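Elier Divided Tray, Smoke

Home / Storage / Desk & Drawer / Elier Divided Tray

In stock. Ships from our Kurkeck warehouse.
Price: $18.00
Quantity: 1
Add to cart
Add to wish list

Somewhere in your house is a drawer that no longer opens all the way. You know the one. It stops at four inches, you slide two fingers in, you press down on whatever has risen up to block it (a whisk, a tape measure, the charger for a phone you traded in), and then you shut it again and decide you didn't need the scissors that badly.

The Elier Divided Tray will not fix the drawer. You will have to fix the drawer. The tray just gives the small stuff somewhere to go once you've tipped it all out on the kitchen table and can't walk away.

It's a square, shallow tray with dividers inside that cross each other and make compartments. It has a thin see-through lid, no drawer of its own, no app. We've sold it since the shop was one shelf in the back of Ghorbani Hardware, and in that time we have changed the color once, from clear to smoke, because clear showed every crumb.

What people keep in it

Mostly the things you'd guess. Batteries, hair ties, picture hooks, tea bags, sewing notions, fuses, the spare buttons that come in tiny envelopes and belong to shirts long gone. Setareh Yazdani, who packs most of your orders, keeps seeds in hers and says the compartments are the only reason she has ever planted lettuce in March instead of finding the packet in August.

We've also heard from a dentist, two fly tiers and a man who sorts foreign coins by how likely he is to go back to the country. Tackle people, please note: it isn't watertight and was never meant to see the inside of a boat.

What it's bad at

Pens. It's too square for most pens and you'll end up laying them diagonally across the top, which defeats the whole idea. Get the Tunditz Long Tray instead.

Anything you need to carry around. With the lid left off, a trip down the stairs turns four kinds of screw into one kind of screw.

Loose glitter. We took a return on this once. We are still finding it.
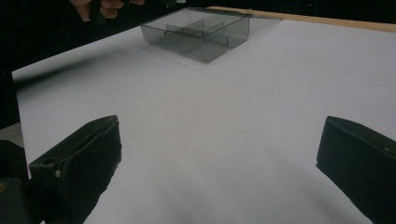

Elier Divided Tray in smoke, on a white tabletop.

The tint is a gray you can see through, so you can tell from the side that there are paper clips in there without getting up. It's darker where the walls overlap. Under a warm kitchen bulb it can lean a little brown, and a few customers have written in to say they were expecting black. It isn't black. If you want black, paint it, but the paint will scratch and we'll both be sad.

Before you order, measure the drawer

We ask everyone to do this and hardly anyone does. Measure the inside, with the drawer pulled all the way out, at the narrowest point. The outside of the drawer front tells you nothing useful except how nice your handles are. Check the height too. A lot of older desks have a rail across the top of the opening that will catch anything taller than you expect, and you'll find that out after you've filled every compartment.

Our size chart is on the Fit page. If you're between sizes, go down. A tray with a little room around it can be wedged with a folded piece of card. A tray that's too big is a lid for the drawer.

Care

Warm water, dish soap, soft cloth. Keep it out of the dishwasher. Don't use the scratchy side of the sponge or window cleaner, both of which will leave it cloudy. For sticky residue, a dab of cooking oil and some patience. For dried glue, we don't know either.

Shipping and returns

Orders over $40 ship free. Under that it's a flat rate, shown at checkout before you've typed in your whole life story. Two trays won't get you to free shipping, three will, and yes, we noticed that when we set the price.

You have 20 days to send it back if it doesn't fit. Please empty it first. Hannelore Diekmann runs the returns desk and has a jar of other people's thumbtacks she would like to stop adding to.

Reviews (146)

"Bought one for the bathroom, then one for the desk. Have now run out of drawers and am looking at the cabinets." Anathi R.

"Does what it says. Did not change my life, but I can find a stamp." Jamshid G.

"Good tray. My husband put a single lime in it." Mahtab N.

"Smaller than I thought. Then I read the part about measuring. Three stars for the tray, one star for me." Verified buyer

Questions we get

Do the dividers come out?
We'd rather you didn't try. Treat them as permanent and plan your buttons around them.

Can I stack them?
You can put one on top of another, and it will stay there until someone opens the drawer with feeling. They don't lock together.

Is it safe for food?
Wrapped candy and tea bags are fine. We wouldn't put anything bare in it.

Do you do a bigger one?
It's been on the list for a while. Write to us with your drawer size and we'll add you to the people who get an email when it happens.

People who bought this also bought
Tunditz Long Tray
Drawer liner, gray, by the yard
Paper labels, pack of 40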